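Flevon two-finger gripper vs the Kasprzak, six weeks in
Posted 26 Jan 2022
Category: Grippers and end effectors
Rating: 4 out of 5

Short version first because I have a build to get back to. The Flevon is the better gripper for small round parts. The Kasprzak is the better gripper for people who hate reading manuals. If you pick rings, cups, caps, bushings, short bits of tube, get the Flevon. If you pick boxes all day, save the money.

Long version.

What I do: sorting and kitting, small runs, one six-joint arm on a table. Parts come in a tray, go out in a bin, or the other way around. Nothing heavy. Most of it is hollow and cylindrical and that is where cheap grippers get ugly. Squeeze too hard and the wall goes oval. Squeeze too soft and it slides down the fingers halfway through the move and you find it under the bench in July.

Ordered the Flevon from the Brerville warehouse. Arrived in a plain carton, foam cut properly, all screws there. Flange plate, cable, spare finger pads, a little hex key that is made of cheese. Throw the key out and use your own. The printed guide is one folded sheet. The real manual is a download and you will need it.

Mounting. Easy. Four screws, one locating pin, pin only goes in one way. Kasprzak has no pin, so every time you take it off you re-teach the tool point. I did that a few times before I got sick of it and scribed a line on the flange. Shouldnt have to do that on a gripper at this price.

Cable. Flevon comes out the side, with a right angle plug. Good. Kasprzak comes straight out the back and fouls the wrist on a tight fold. You can route around it but you lose some rotation. If your arm has to bend back over itself to reach close to its own base, this matters a lot. It mattered to me.

Software. Both have a simulation model and I tried both in sim before touching hardware, which I reccomend to anybody. The Flevon model loaded first time, right scale, fingers opened the right direction. The Kasprzak model loaded with the fingers rotated a quarter turn. Known issue, according to their own notes. Fix is one line. Still annoying.

My sim cell is simple. Arm on a pedestal, round tray in front, bin beside it, orange parts and pale ones, a tiled floor I never bothered to change. Job is to keep the colors apart.
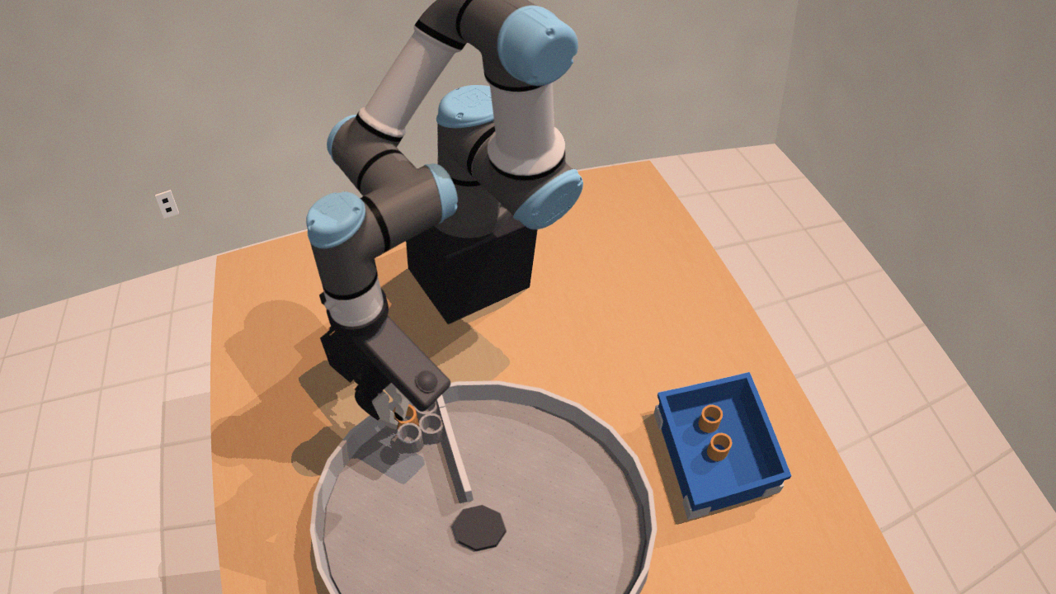
Does a two-finger gripper hold a ring well enough, or do you need three fingers?

Two is plenty for anything light with a straight wall, as long as the pads are soft and you come down square over the part. Three centers better. Three also needs clear space all the way around, so parts standing close together become a problem. For heavy rings or machined parts that must land dead center, go three.

OK so, test results. I ran 424 picks on each gripper, same parts, same program apart from the tool offset. Orange parts and pale ones, mixed. Logged every drop and every bad place.

Flevon: 2 drops. Both on the same part, which had a burr inside the lip. I'm not going to blame the gripper for that.

Kasprzak: 36 drops. Nearly all while closing, where one finger arrives a hair before the other and tips the part over. Slowing the close helped. Slowing it also made the whole cycle slower, so pick your poison.

I then left the Flevon going on a longer run and stopped at 2,748 picks, mainly because I needed the table. Pads had a shiny spot by then but grip was the same. No slop in the fingers that I could feel. Did not do the long run on the Kasprzak. Didn't see the point.

Force control. The Flevon lets you set it in small steps and it repeats. Thin walls, low setting, no marks. The Kasprzak gives you low, medium, high. Low is too low for my cups and medium leaves a dent in the soft ones. If your parts are solid you won't care.

Finger shape. Flevon fingers are slim, so you can get down next to a neighbor part without knocking it. Kasprzak fingers are wide at the tip. Fine for a box. Bad for a crowded tray. I filed mine down. Don't do that if you want to keep the warranty.

Noise. Flevon whines a bit on close, high pitched. Kasprzak is quieter. Point to Kasprzak. My one real point to Kasprzak along with price.

Camera mount. Both sell one. The Flevon bracket puts the camera too near the fingers, and at pick height all it sees is finger. Bought the Pestcombe bracket instead, which sits farther back and tilts. Much better view of the part and the tray wall together. It does stick out, so teach your approach moves again after fitting it. I forgot. Small scratch on the bin, small scratch on my pride.

Stuff I ran into that may save you an evening:

Set the open width for each part. Full open looks safe and then a finger clips the thing next door. I open just past the part diameter and that fixed most of my knock-overs.

Grip lower than you think. Grabbing a cup by the rim works until the arm speeds up. I moved the pick height down to a bit under the middle and the swing went away.

Watch the tray wall. A low rim still counts. On parts near the edge I turn the wrist so the fingers line up along the wall and not across it. Same with any divider in the tray.

Sim friction is a lie. Whatever the default number is, the parts will stick to the fingers like glue and you'll think you are a genius. Cut it well down and run again. If the program survives that, it will probly survive the real table.

Place height matters more than pick height. Let go too high and a hollow part bounces and lies down. Too low and you press it into the floor of the bin and the controller faults. I come down slow for the last bit and open slow too.

Controller side. The Flevon talks to my controller over plain serial with no extra box. There's a fancier module if you want network control, I didn't buy it. Kasprzak needs its own little box plus its own power supply, so that's two more things on the shelf and one more outlet gone. Setup on the box is easy though, three buttons, a green light, done. Somebody new to this would be picking parts by lunch. With the Flevon you'll be reading register tables first.

Support. Wrote to Flevon with a question on the force units, got a proper answer next day from somebody who clearly had one on the desk. Wrote to Kasprzak on the finger timing, got a link to the page I had already quoted at them.

Things I'd fix on the Flevon:
The hex key. See above.
Pads only come in one hardness. A softer set would sell.
The status light faces the arm, so you can't see it from where you stand.
Power-on homing closes the fingers all the way, even with a part in them. Goodbye part. You can turn this off, page is way at the back of the manual, turn it off.

Things I'd fix on the Kasprzak:
Finger timing, first and foremost. Locating pin. Cable exit. Would be a decent gripper after that and I'd buy another one for the box jobs.

Price. Flevon costs more, no way around it. For me the saved drops paid it back quick since every drop means stopping and walking over. If you have somebody standing there anyway then maybe the math is different for you.

Would I buy again: Flevon yes, already have a second on order for the other table. Kasprzak is on the shelf with its filed fingers. Pestcombe bracket yes.

One star off for the homing thing and the light.

Update: few people asked about suction instead. Tried it on these same parts a while back. Open tops, so nothing to seal on from above. Works on lids. Doesnt work on rings. Will do a separate post on the suction cups when I get the time, plus the softer pads if Flevon ever makes them.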